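Nirkstead Poetry Group, minutes, March 6, 2024

I took notes again, so blame me for the spelling! We started with the Durenau pamphlet, which I'm thrilled to say is nearly there. Haka wants 600 copies; I think that's brave, but okay, we agreed (with two against).
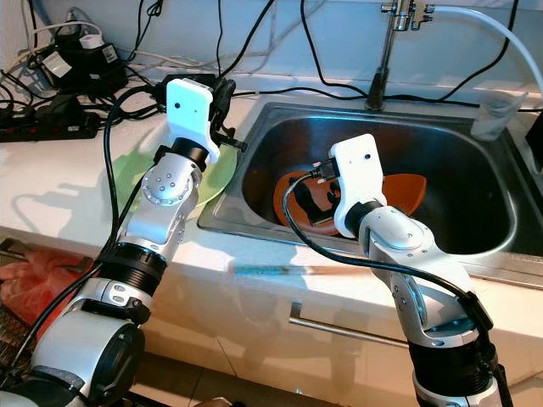

Sena Mahama asked if the long river poem could be split over two pages, and said she'd sooner drop it than shrink the type. We'll split it. I still have to chase Tak for the cover proof before May.

Open reading next time, so bring two poems each, short ones please.

Contact the group | © Nirkstead Poetry Group | Back to top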